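Silham Residents' Association
Newsletter – Notices – Community Pantry

Changes to the Pantry Collection Schedule

The Association wishes to inform residents that the community pantry at Fontana Hall will move to a new collection schedule in June. The present arrangement, under which all households collect on the same morning, has led to long lines on the stairs and to complaints from the ground floor offices. Under the new schedule, households on the Lanar side of the avenue will collect in the morning and all others after 3 p.m. The Sunday session remains open to everyone.

At the close of the last quarter, 173 households were registered with the pantry. Members are reminded that registration is free, that no proof of income is requested, and that a neighbor may collect on behalf of a registered household with a signed note. Notes may be left at the front desk.

Donors are asked to give preference to dry goods with a long shelf life: rice, lentils, noodles, dried herbs and spices. Opened packages cannot be accepted. Items past the date printed on the package will be returned to the donor where the donor is known.

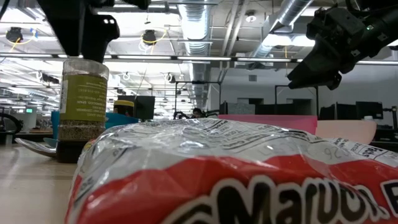

Farzad Esfahani wrote to ask whether the afternoon hours could run later, as the last bus from Bellemico does not reach the hall in time for people who finish work at five. He added that he would rather see a shorter morning session than lose the evening altogether. The Association has noted the request and will put it to the general meeting.

Storage has been a matter of concern since the winter. The lower cupboards in the back hallway are damp and have been taken out of use until the wall is repaired. The estimate received for this work is $863, which the Association proposes to pay from the maintenance reserve – no increase in dues is planned. Work will take place between sessions, and the hallway door will be kept locked while the plaster dries. Residents who normally enter from the courtyard should use the main door.
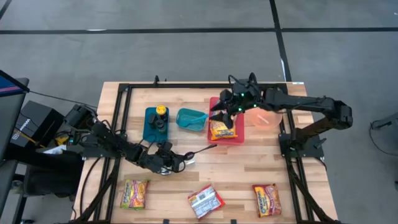
Noodle packet and red tray on the table.

Viola Gatti has agreed to keep the sign-up sheet for the afternoon session, and Tarun Bajpai will continue with the morning one. There are 16 places on each sheet. Residents wishing to help with both should write their names twice.

Shopping bags are again in short supply. Clean paper or cloth bags may be left inside the main door at any time during opening hours. Glass jars are accepted only if sealed and full.
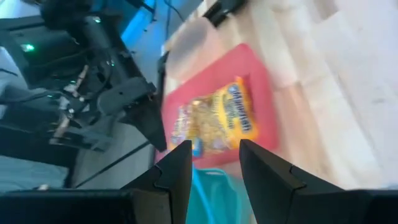
Page last updated: June, V. Sorrentino

The general meeting will consider the evening hours, the hallway repair and the renewal of the hall lease. Questions for the agenda should be submitted in writing to Nazareno Vitale at the Association office. Households that have changed address since registering are asked to inform the front desk before the new schedule begins.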